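Troltby Fieldhouse - lap swim and track hours

Gino
December 28, 2018
New winter hours are up at the desk. Pool opens at 6, track closes early for volleyball.

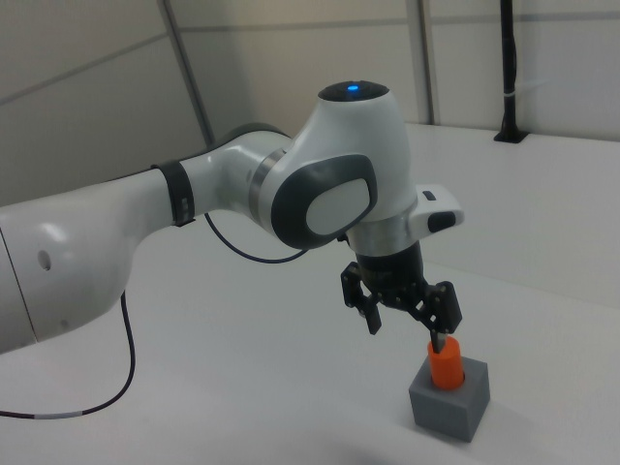
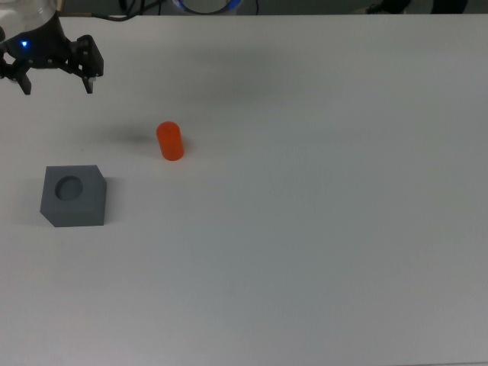

Zukamis
Is the indoor track still open to walkers without a membership?
Gino
Day passes cover it, $3 at the front desk. Walkers use the outside lane.

Ok-hee
Early close is a bad deal for runners. Volleyball already has two courts.

Jin_60
Disagree. The club pays for that time and the track is dead by then anyway.

Ok-hee
It's dead in April. In winter I share a lane with strollers.

Gino
Volleyball needs the infield for nets - balls roll onto the track. Ask for Cyprian at the desk if you want to complain.

Jin_60
Any word on the pool heater?

Gino
Part is on order.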